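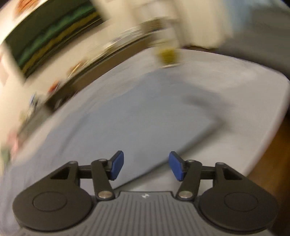
Opening slide. Hand-held gripper with blue finger pads, above the work surface.

Speaker notes: "Hands, Hours and Handover: Automation in the Garment Care Service"
Flekatwood staff forum, Jul 9, 2020

Slide 1. Welcome

Good morning, and thank you for attending. Please leave this slide up while people take their seats.

The purpose of this talk is to set out what the automation program means for employees of the garment care service at Flekatwood. The technical plan was presented separately by the Zomia project office and will not be repeated. Questions on pay grades will be taken at the end, together with the representative from human resources.

Slide 2. Where the service stands

The service employs 133 people across the Flekatwood and Odstead sites. On an ordinary shift the folding line handles 700 items. Sorting, folding and stacking are still done by hand, and these are the tasks the program addresses first. Washing and drying were mechanized long ago and are not affected.

Pause here. Staff from Odstead may wish to comment on the shift figure, as their mix of items is different.

Slide 3. What the work consists of now

Seven members of staff have moved from the folding line to demonstration work. Each of them performs the handling of a garment with a hand-held gripper. The recordings of this work are used to train the folding arms that will be installed at Odstead.

A shift of demonstration work is slower than a shift on the line. The target is 200 completed garments, and a garment that slips or is placed badly is kept in the record and marked accordingly. Supervisors are reminded that demonstration staff must not be compared with line staff on volume.

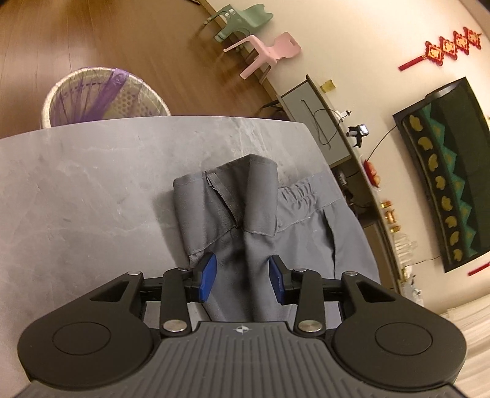

Trousers and shorts take up a large share of the training time. A waistband gathers, a pocket opens, and a hem may stand up when the leg is folded over. Experienced folders correct for these things without stopping to think, and many of them found it difficult at first to do the same with two narrow finger pads. The project office has asked that this difficulty be written down. The comments sheet at each station is there for that purpose and should be used.

Slide 4. What changes for employees

Read the following points in full.

No position on the folding line will be closed before the Odstead arms have completed their trial period, which ends in December.

Employees whose duties change will receive written notice of the new duties, and training will take place in paid hours.

Demonstration work is voluntary. An employee may return to the line at the end of any work period without giving a reason.

Recordings are made for training the equipment. They will not be used in performance reviews or in disciplinary matters.

Slide 5. Strain and rest

Holding a gripper places a different load on the wrist and forearm than folding by hand. The occupational health adviser has reviewed the stations and recommends a change of task every hour. Two employees have asked for a lighter tool, and the supplier, Öberg, has been asked to respond.

Slide 6. Matters not yet settled

Management has not decided how many operators each arm will need, or whether the title "folding operator" will be kept. Do not estimate if asked. Record the question and refer it to the project office.

The rate for demonstration work also remains under discussion. The present rate is the same as on the folding line.

Slide 7. Questions

Allow the remaining time for questions. Written questions may be left in the box by the door or sent to the project office. Replies will be posted on the notice boards at both sites.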